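Workshop Tips for Students Starting a Trades Certificate

November 20, 2020

I'm in my second term of the evening trades certificate at the Zadham training center, and I've already made most of the mistakes a beginner can make. A few people starting in April have asked me what they should know, so I wrote down what has helped me. 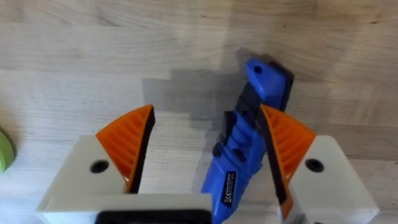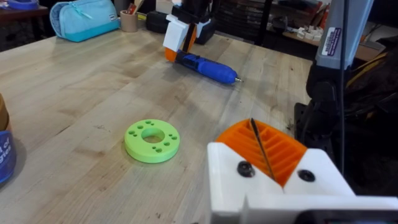
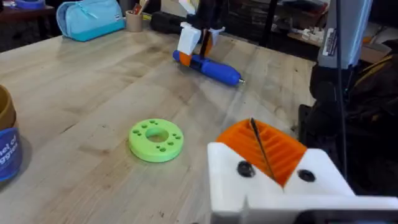
Practicing at home is where I learned the most, and you don't need a fancy shop for it. You need a flat place to work, decent light and an hour when the family will leave you alone. A pale wooden top like the one in these photos is great for a learner, because you can see a dropped screw or a pencil line right away (my old dark green desk swallowed every washer I owned). Don't fret over scuffs and little dark specks. I do wipe mine down with a barely damp rag after each session, then go over it with a dry one – glue drips come off so much easier the same night.

Buy your tools slowly! The school list at Zadham had 17 items on it and I ran out and got every one before the first class. I've used maybe half. Get a tape measure, a combination square, safety glasses and a good screwdriver set, then wait and see what your instructor really asks for. My square came from the Hatitz surplus store over in Lostberg and it's still dead on. To check a square in the store, draw a line against a straight edge, flip the square over and draw it again from the same spot. If the two lines spread apart, put it back on the shelf.

Label everything with your name. Paint pen lasts, masking tape doesn't. I put a stripe on the handles too, so I can pick mine out of the pile when class lets out.

For homework, keep one notebook just for the shop and write in it with a pencil. Ink runs the minute you set a wet glove on it, ask me how I know. I copy the cutting list on the left page and leave the right page for what went wrong. When the midterm project came around I had my own study guide sitting there.

Sharpen before you put things away, a few strokes on the stone and done. If you save it for the weekend you'll end up with a drawer full of dull chisels like I did.

Boots: break them in before the term starts. Three hours on concrete in stiff new boots is no fun at all. I wear mine around the house with thick socks while I make dinner, and my kids think it's hilarious.

Next time I'll get into storing clamps in a small closet, which I'm still working out myself.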